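Fliltville Home & Workshop Forum > Surfaces and Finishes > Getting grey scuffs off a white folding table

kerf_left
Posted 31 January 2021
I have a white folding table with a blow-moulded polyethylene top, bought in December. It has picked up grey marks across most of the surface. Dish soap removes the grease but leaves the grey. Before I go at it with an abrasive, what is the correct order of attack?

Liao
First work out whether the marks are deposits or scratches. Drag a fingernail across one. If the nail catches, it is a scratch with dirt in it and no solvent will fix the groove. If it doesn't, you probably have metal or rubber transfer. Isopropyl on a white cloth, small area, change the cloth face often.

tarpaulin682
Melamine sponge. Five minutes and done. I don't see the need for a procedure.

Liao
A melamine sponge is a fine abrasive. It removes the mark by removing a bit of the plastic, and the texture goes with it. You then have a shiny patch that shows up under any side light, and it holds dirt differently from the rest of the top.

tarpaulin682
I have used them on the same table for years and there is no shiny patch.

A_Uysal
Both can be right, depending on the moulded texture. Coarse-grain tops hide it. Smooth ones don't. Ours at the community kitchen is a smooth one and I would class the wear as light. 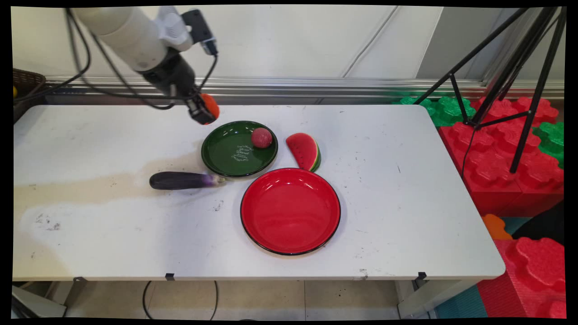
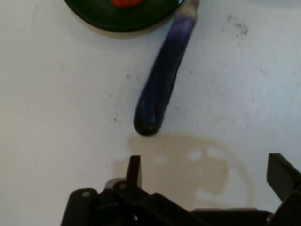

Same white top both times, green plate on it.

My routine is warm water and dish soap, rinse, dry, then isopropyl on whatever is left. I stop there. Anything that survives the alcohol stays on the table. I tried baking soda paste once on the underside as a test and it dulled the finish, so I would not use it on top.

kerf_left
Nail test done. Most marks don't catch. A few near one end do. Isopropyl lifted maybe half of the first kind on one pass.

planusance
Leave it on longer. Lay a damp cloth over the mark for a minute, then wipe. It evaporates too fast if you just swipe. Window open, no pilot lights. And keep acetone away from it. HDPE tolerates acetone, but you don't know what the leg caps and edge trim are made of.

tarpaulin682
Nobody has mentioned bleach.

Liao
Bleach is for organic stains — coffee, beet juice, mildew. It does nothing to metal transfer. If there is a food stain, dilute it 1:50, rinse well, and never mix it with anything else under the sink.

A_Uysal
Agreed on bleach. For the scratches, some people pass a heat gun over them to close the groove. I have seen that go badly. The top is two thin skins with air between them and it sags before the scratch disappears.

kerf_left
No heat gun, then. I will do the damp cloth method on the rest and leave the scratches alone. Is a vinyl cover worth it afterward?

planusance
Yes, if you take it off to dry. Grit under a cover does more scratching than bare use.

— Aslı Uysal
(A_Uysal, signing for once)
I'd skip the cover and use a cutting board.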